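Monday, late

Left the sweep running over the weekend and came back to 3,177 episodes in the log directory, which is fewer than I asked for. The launcher had died on Sunday morning when the disk on Bhutto filled up. I had set image logging to every step instead of every fourth and then forgotten. Cleared the old checkpoints, moved the logs across to Skidton and restarted the missing seeds before I had taken my coat off.

The question for this week is the same as last week's. The grasp policy does well on the boxes and the tins and badly on anything with a curved side. Mayuree thinks the problem is in the perception stack, I have been blaming the controller, and neither of us had a plot that settled it. So I spent the morning writing the replay tool I should have written in the spring. It takes an episode from Omov, steps through it at control rate and writes out the wrist view, the predicted grasp pose, the commanded finger width and the simulated finger width side by side. Two hours for the first version, another hour to find that my timestamps came from two different clocks. The renderer stamps a frame when it finishes and the controller stamps a command when it is sent. I now use the simulation step counter for everything and convert to seconds only when plotting.

Pulled 200 failed episodes and sorted them by the object's largest curvature. Went through the pear ones first, as they are the worst group. The wrist view in the last part of the approach is mostly fruit and brown background, with only a sliver of each finger at the bottom. The highlights on the background come out very hard, brighter than anything on the pear.

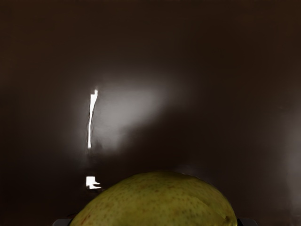

Why does the pose estimate jump in the last few steps of the approach? The estimator is trained on crops in which the whole object is visible, and once the outline no longer fits inside the crop it falls back on texture, which gives it very little to hold the depth axis with.

I tested that the crude way. Froze the pose estimate at the last step where the full outline was inside the crop, then ran the remaining approach open loop on the frozen value. On the same failed episodes, same seeds, the lateral error at closing dropped enough that I could see it on the plot without changing the axis limits. The freeze can't be the final answer, as it will fall over as soon as the object moves, but it does say the controller was doing what it was told. I have written to Mayuree to concede the point. She replied with the commit hash of a branch where she had already started on it.

Her version keeps the estimator running and scales up the measurement covariance as the visible fraction of the mask falls. The filter then leans on the motion model at close range. It is tidier than mine and it degrades sensibly. My only complaint is that the visible fraction comes from the simulator's ground truth mask, and we will not have that on the real arm. She has a note in the code saying the same thing. We could estimate it from mask pixels touching the image border, which is cheap — I will try it tomorrow.

After lunch, a planning problem I had hoped to leave alone. Shayne Ellery reported that Plotum returns a path and then rejects it in its own validation step, for one start pose in 16. Reproduced it at the third attempt. The planner checks collisions at fixed spacing in joint space and the validator checks at fixed spacing in time. On a fast wrist rotation the validator samples points the planner never looked at. Both are behaving as documented. I have moved the spacing into one shared function and made both call it. Planning time went up. Shayne is not pleased about that, but he agreed he would sooner have a slow path than a refused one.

Also changed the highlight settings in the domain randomisation, which had been pinned to a single light since somebody (me, according to the blame view) debugged shadows in September. The light position now varies per episode and so does the roughness of the background material. I don't expect this to help the close-range problem. It was wrong, so it is fixed.

Unit tests pass except the one that always fails on the first run after a rebuild. I looked at it for a quarter of an hour and put it back on the list.

To do: border-pixel estimate of visible fraction; rerun the curved set with Mayuree's branch on 4 seeds; add a disk check to the launcher; ask Shayne for his worst start poses as a file, not as screenshots; delete the freeze hack before anyone merges it.

Sweep at the time of writing: running, disk just under half full.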